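Search this site Go

Porneck folding group — minutes, Sunday, 10:00

1. Minutes of the November meeting were accepted without change.

2. Count. The target for the bedroom set is 1,285 examples. We have 813 accepted, and 400 more are waiting for review at Hourani.

3. Bedroom set. 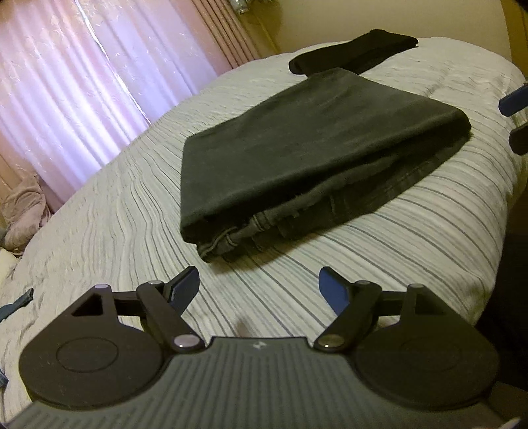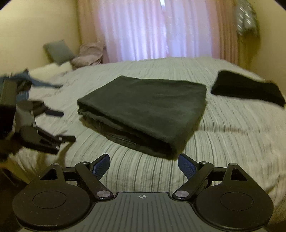
The review rules were discussed for a long time. Ciko proposed to reject each example where the start of the grasp is not clear. It was asked what is "clear" when the cloth is dark, and the meeting looked at the black items lying on the striped bedspread. The stripes help to see the outer edge, but not one layer against another. Agreed: dark items stay in the set, and the label must say which edge is taken first — front, back or side. Getton will write this into the guide.

4. Storage. The disk has place for 800 more examples. No decision.

5. Next meeting at the same hour. Labels to be sent before it.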